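Skistine Office Building – Shared Kitchen and Break Area Inspection
Checklist with comments
Site: Jullbridge, second floor
Date of inspection: Wed 5 June
Inspected by: Svitlana Kushnir
Accompanied by: Arnel Baluyot (building services)
Previous inspection: January

Ratings used: S = satisfactory, M = minor defect, A = action required, N/A = not applicable.

Section 1. Access and floor

1.1 Entrance clear, door opens fully – S
1.2 Floor surface level and undamaged – M
Comment: Vinyl seam lifting in front of the sink. Edge height is below the trip limit but has grown since January. Re-bond before the next inspection.
1.3 Non-slip mat at sink – S
1.4 Wet floor sign available – A
Comment: Sign missing from the wall hook. Replacement to be issued from first floor stores.
1.5 Emergency exit route marked and unobstructed – S
Comment: Two boxes of printer paper were against the exit door on arrival. Moved during the inspection.

Section 2. Electrical

2.1 Appliance test labels in date – A
Comment: Kettle and microwave in date. The toaster has no label and was unplugged and tagged out. Matvii Fedoruk to test or dispose.
2.2 Cords free of cuts, kinks and heat damage – S
2.3 No extension cords in permanent use – A
Comment: The small refrigerator is fed from a power strip behind the cabinet. Same finding in January. An additional outlet was requested from Savchuk and has not been installed. Raise again with a completion date.
2.4 GFCI outlets trip and reset on test button – S
Comment: Both counter outlets tested. The left outlet is stiff to reset.
2.5 Panel access clear – S

Section 3. Hot water and beverages

3.1 Dispenser mounted securely – S
3.2 Scald warning label present and legible – M
Comment: Label faded. Reprint at the larger size.
3.3 Drip tray clean and draining – M
Comment: Scale buildup at the outlet. Descaling is on the Vastitz service sheet but the last two entries are unsigned.
3.4 Cups suitable for hot drinks – M
Comment: Single-wall paper cups are stocked next to the dispenser without sleeves. Paper cups lose stiffness once the wall is creased and should not be refilled with hot liquid in that state. Order sleeves or change to double-wall. Current stock is 300 cups and may be used for cold drinks.

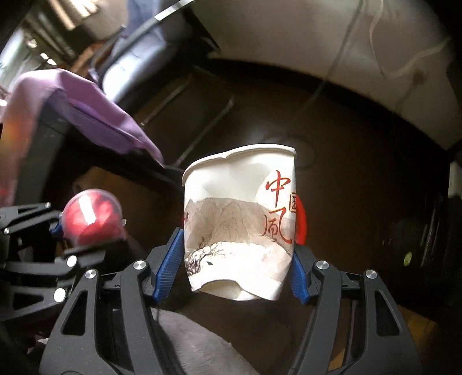 Item 3.4 – Paper cup with dented wall. Discard, do not refill.

3.5 Dispenser temperature set at or below site limit – S
3.6 Water filter in date – A
Comment: The filter is rated for 1,000 gallons or six months, whichever comes first. The meter reads 432 gallons but the install date on the housing is past six months. Replace on date.

Section 4. Food storage

4.1 Refrigerator at or below 40°F – S
4.2 Items labeled with name and date – M
Comment: Several unlabeled containers on the lower shelf. Notice to be reposted by Nabila El Sherbiny, contents cleared on the usual Friday schedule.
4.3 Door gasket intact – S
4.4 Dry goods in closed containers – S
4.5 Signs of pests – S
Comment: None found. Bait station under the sink is in place and dated.

Section 5. Fire safety

5.1 Extinguisher in place, charged, pin and seal intact – S
5.2 Extinguisher monthly tag signed – A
Comment: April and May not signed. Gauge is in the green. The monthly check has been reassigned to Masanobu Murakami.
5.3 Fire blanket mounted and reachable – S
5.4 No combustibles within 3 feet of toaster or microwave – M
Comment: Paper towels on top of the microwave – relocated to the shelf. Vent openings were partly covered.
5.5 Smoke detector indicator lit – S

Section 6. Waste and cleaning

6.1 Bins lidded and not overfilled – S
6.2 Chemicals stored away from food – A
Comment: Dishwasher tablets and descaler are on the same shelf as the coffee. Move to the locked cabinet.
6.3 Safety data sheets available – M
Comment: Descaler sheet is an old revision.
6.4 First aid kit complete – M
Comment: Burn gel expired. All other contents in date.

Actions rated A are due within five working days, M within 30 days. Send completed actions with initials to A. Baluyot. Item 2.3 is a repeat finding and is copied to the site manager.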